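Home | Modules | Timetable | Handouts | Library | Contact

Machines and Everyday Work
Handout 6: Notes from the open day at Valar
Reading time: 5 minutes

These notes go with the visit in September 2019. If you were there, they will remind you what you were meant to be looking at while you were looking at the biscuits. If you weren't, read them before the seminar and borrow somebody's sketches.

1. What the firm does

Valar works on handling cloth. Its hosts for the afternoon were Tumaini Barasa, who runs the demonstrations, and Lionel Lambert, who looks after the recordings and has strong views on file naming. The building used to belong to Bickerstaff, a maker of filing cabinets, and a good many of the cabinets stayed behind.

The long-term aim is a machine that folds laundry. Visitors tend to find this either thrilling or insulting, depending on who does the folding at home. The present method is humbler: a person works a hand-held gripper with a camera on it, handles the garment, and the recording is kept as an example for the software to learn from. Barasa put the collection at more than 1,000 recordings of knitwear alone — shirts are counted separately, and trousers were spoken of with some bitterness.

2. The jumper

A metal bracket is the same shape on either side of lunch. A jumper isn't, and most of the difficulties in this module follow from that. Chunky knits are a fair test, as they are thick in some places and thin in others, and they give when pulled.

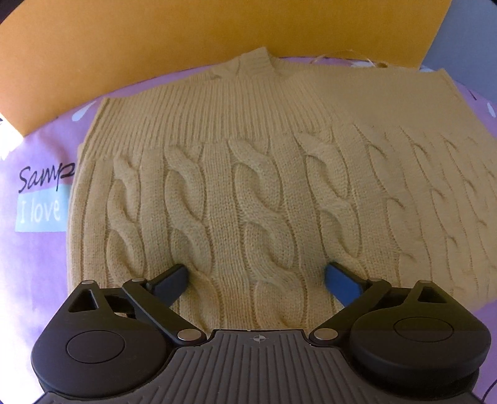
Fig. 1. Pinching the cable-knit jumper, one cable between the fingertips.

Note where the fingers are. A raised cable offers something to close on, and the knit has bunched a little between the two pads. Lambert's advice to newcomers is to take more wool than seems polite. A timid pinch gets you a few stitches and a long face.

Note also the loose thread by the shoulder. We spent part of the coach journey back arguing over whether software ought to treat a thread as part of the garment. Bring your view to the seminar, preferably a shorter one than mine.

3. Where a fold begins

Before anything can be folded, something has to decide which bit is which. People do this without noticing. We find the neck, and the rest of the jumper falls into place around it. For the software, a sleeve laid over the body is a patch of beige knit on top of another patch of beige knit, and the join between them is easily missed.

Useful landmarks are the neckband, the cuffs and any label in the collar. Look for them in the next figure, and consider how much harder the job would be with a plain scarf.

The bedding matters too. Printed lettering has edges, edges attract attention, and a system that has only ever seen a plain table may take a keen interest in the words.

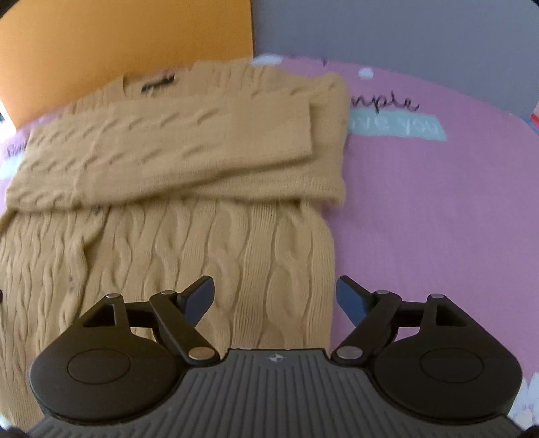
4. Questions raised on the day

Would a different gripper help? Probably, for some jobs. Two fingers are simple to build and simple to explain. Barasa had tried the Hulivard, which has three, and described the experience as "like being helped by a crab".

How is a fold marked? By a person, at present, using a program called Tavow. It gives a score, and nobody in our group managed to get the same score twice for the same towel.

When will it do my washing? Lambert has a standard answer to this and it is a sigh.

5. For the seminar

Choose one garment you own and write instructions for folding it, on one side of paper, for a reader who doesn't know what a sleeve is. Swap with a neighbour. Follow their instructions exactly as written — no kindness, no guessing. Keep a note of the first step that goes wrong and bring the garment with you, clean if possible.

The second visit is in February. Names on the sheet outside my office, please, and tell me beforehand if you need a seat near the front of the coach.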